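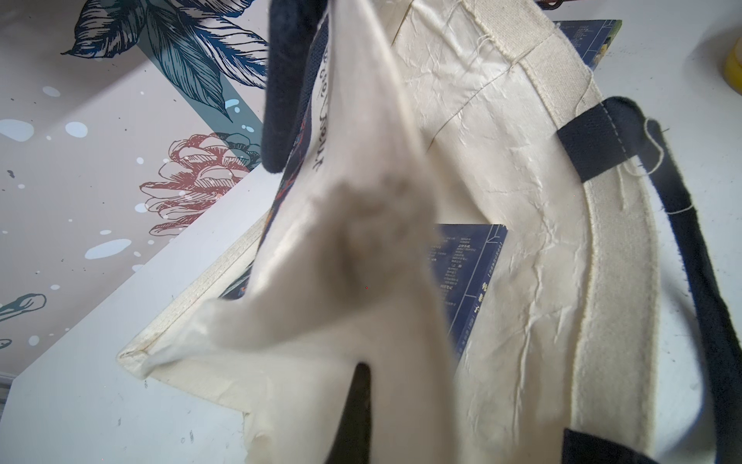 Cream canvas tote with navy handle.

Rowbotham Breathing Rooms to teach winter sound bath course, with chairs this time

Five-week program for beginners, sceptics and people with bad knees starts on a Tuesday in February

ROWBOTHAM: Registrations are open for Lededura, a five-week course in sound bathing, slow breathing and lying still under supervision, run by Rowbotham Breathing Rooms above the old seed merchant's on Miter Street.

The course is aimed at adults who have never been to a sound bath, along with those who went to one, fell asleep and would like to know what they paid for. Sessions run on Tuesday evenings from 7 pm to 8.30 pm. Tea is served afterwards. It is herbal, and the organisers have given up apologising for it.

Lededura takes its name from a word the course leader, Nicanor Cortés, made up on a long train trip and has declined to translate. He has been teaching breath and sound work for nine years, first in a church hall with a very loud fridge and now in a room where the fridge is two floors down.

"People arrive expecting to be transformed by about twenty past seven," said Mr Cortés. "I tell them to get comfortable and we'll see. Most of them get comfortable. I count that as a good night's work."

Each session opens with a short talk, moves on to a breathing practice done sitting or lying down, and finishes with 40 minutes of bowls, gongs and a shruti box. The gong is large. Anyone who would prefer not to be near it should arrive early and choose a spot by the bookcase, which regulars have been quietly doing for years.

Week one covers the basics: how to sit, how to breathe out for longer than you breathe in, and what to do when your nose itches. Week two is given over to the bowls, which students may play, one at a time, please. Week three looks at sleep and the hour before it, including a frank discussion of telephones. Week four is a silent session apart from the instruments and, on past form, someone's stomach. Week five puts it all together and leaves time for questions, of which there are always more than there is time for.

Chairs will be provided at every session, following written feedback from last winter's group. The feedback was detailed and in one case laminated. Mats, blankets and eye pillows are also supplied, and people are welcome to bring their own if they have firm views on blankets, as many do.

Rowbotham Breathing Rooms makes no medical claims for the course. Lededura will not cure anything, realign anything or remove anything from your aura without asking. It is a quiet hour and a half in a warm room with a patient teacher. People who are pregnant, have epilepsy, wear a pacemaker or have a hearing condition should talk to their doctor before booking, and mention it on the form so that Mr Cortés can find them a suitable place to sit.

Alongside the course, the Rooms will open the Grirnex Library, a lending shelf of 400 books and recordings on meditation, breath work, herbs and related subjects. It was left to the centre by a former student whose tastes were broad. Borrowers will find sober works on posture next to a three-volume history of dowsing and a cassette called Whales for Management. Items may be kept for the length of the course. A cassette player can be borrowed too, though there is only the one and it has a waiting list.

"We did think about sorting the library by subject," Mr Cortés said. "Then we tried to agree on the subjects. It's now sorted by colour and everyone is speaking again."

The opening of the library marks the end of a slow round of repairs to the upstairs room, which now has new floorboards, heavier curtains and a heater that can be turned off before the silent parts. The wind chimes have been moved to the back stairs, where they bother only the postie.

FEES AND BOOKINGS

The full course costs $400, payable in one go or in two halves. Fees are refundable until the first session, apart from a small deposit that covers the hire of the gong. Students who miss a week may catch up with the notes, which are short, or with a friend who was awake.

Places are limited by the size of the floor. Bookings are taken in person at the front desk at Miter Street, or on the form pinned to the noticeboard inside the door. The form asks for a contact number, any health matters and whether you snore. The last question is for planning purposes and will not be held against you.

Doors open at 6.45 pm and close at 7 pm sharp. Latecomers are asked to wait on the landing until the opening talk is done. Please wear warm socks, and leave strong perfume at home along with anything that beeps.

ABOUT ROWBOTHAM BREATHING ROOMS

Rowbotham Breathing Rooms offers classes in breath work, sound bathing and gentle movement. More than 1000 people have been through the door, including several looking for the seed merchant. It is open on weekday afternoons and for evening classes.

Media enquiries: Nicanor Cortés, at the front desk, afternoons only. Reporters are welcome to attend week one and will be given a mat.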